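Section 3: Your first shift with the hand grippers

Hi, I'm Shirley Pearce, and I used to clear tables here at Pastley all day long. Now I show the Grinik system how it's done, and soon you will too!

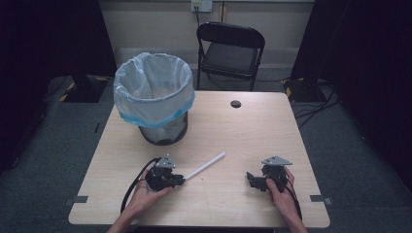

I was nervous at first (would it take my job?), but mostly it changed what my day looks like - less hauling, more showing.

1. Take one gripper in each hand, thumb on the near side.
2. Let the cables run down past your wrists.
3. Pick up one item at a time and drop it in the can.
4. Go slower than you normally would. I still rush!
5. Stop after 12 rounds and swap with your partner.

Note: Fumbled one? Keep going and tell Cletus at the end of the round.

Caution: Never pull on a snagged cable. Put both grippers down first.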